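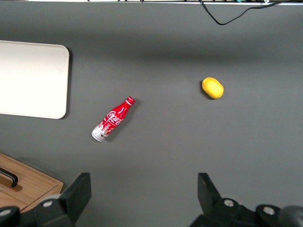 Matt grey worktop, with red aluminium bottle, small yellow oval and white tray.

Skesilham Matt Grey Worktop

A worktop has one job and most of them want to talk about it. There are tops with sparkle in, tops with veins running across them like a road atlas, and tops so shiny you can check your teeth while buttering toast. The Skesilham is grey. It is the same grey at the left end as it is at the right, and it was still grey when we came in this morning.

We started making it for a craft room in Greritz whose owner, Glenys Morgan, had returned three other surfaces for being "too interested in themselves". She wanted to put a thing down and see the thing. Red looks very red on it. Yellow behaves likewise. White crockery and trays stand out well enough that you may finally notice which ones need replacing, for which we accept no liability.

Sizes and finish

Standard length: 2000 mm
Standard depth: 728 mm
Short length (desks, potting benches, people in flats): 1259 mm
Colour: dark grey. We were asked to give it a name with a bird or a mineral in it and declined.
Finish: matt, one side only. The underside is unfinished and will stay that way unless you pay Booker to sand it, and he would prefer you didn't.
Edges: square, or slightly rounded if you have small children or bony hips.

Cut-outs for sinks and hobs are done before delivery. Send us the maker's paper template and not a drawing on the back of an envelope. We have worked from envelopes. One of those tops is now a shelf in our kitchen.

What it suits

Kitchens, sewing tables, sorting benches, model making, and the sort of utility room where everything gets put down on the way to somewhere else. It also does well under a window, where a glossy top would have you squinting from breakfast onwards. Several customers use one for photographing bits and pieces they want to sell, and the plain background does seem to help, though it can't do much for the bits and pieces.

It is less suited to anyone who likes a worktop to hide crumbs. Pale crumbs show up beautifully. Flour looks like the first snow of winter. If this will upset you, ask about the Obeidat, our speckled top, which could conceal a whole custard cream.

Looking after it

Wipe with a damp cloth and a drop of washing-up liquid, then dry it. No scouring powder, no wire wool, no cream cleaner with grit in. Scrubbing one patch hard will make that patch shiny, and you will then see it every day for as long as you live there. Use a chopping board. Use a trivet for hot pans. Cold bottles and cans are fine, but mop up the ring before you go to bed.

From customers

"Does what it says. Arrived with one corner wrapped in what looked like a bath mat, but the corner was perfect." Adeel Tanoli

"I can find my keys now. My husband says he could always find them." Ermira Stojanović

Price and delivery

The short top is £154 with square edges. The standard length is priced by the job, as nearly everyone wants a hole in it somewhere. Delivery is to the ground floor, and there must be two people at your end who can lift. Milovan Dervishi does the measuring visits and will take his shoes off if asked.

Samples are free, palm-sized, and make a decent coaster. Prices checked June 2025. Fixing brackets are sold separately, on the Zosarico page.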